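**Ticket: kitchen cell, arm parks short and gripper reports false "object lost"**
Opened 2024-09-02 by Titilayo Isah. Assigned to Fatima Ugwu.

Gripper drops to "object lost" mid-carry, while holding the object. Cell stops, sulks, wants a reset. Error counter is at 970. Last cleared in February, so it has been busy.

1. Checked the grip on the ketchup bottle through the wrist camera. Fingers on both sides of it, clamped. The software begs to differ.
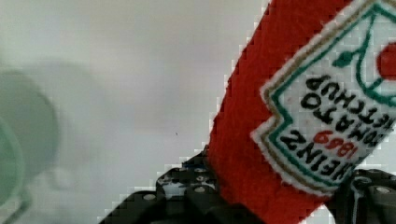 2. Reset the table to the Bremthorpe layout, bottle on its side below the plate, and restarted the controller. Same error on the next run. I have now restarted it 4 times, mostly out of spite.
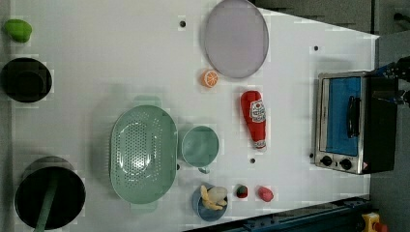
The grip threshold was still set to 3,000, the default Ikerbridge ships. Our own setup sheet says 700. I wrote that sheet.

3. Set it to 700, saved, and checked that it stayed saved. Cable loops get a look too, as they hang over the table and the Grolitz manual wants slack at the wrist.

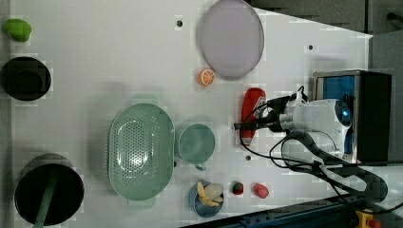

4. Fatima: the e-stop tests fine. Please run the Eze routine with the cup and the bottle before anyone closes this.

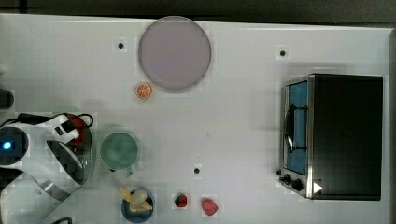 Parking short is a separate fault and I'd like it on its own ticket. My bet is the home offset, but I also bet on the controller. Leave the counter alone until Fatima has copied the log.

Status: waiting on Fatima.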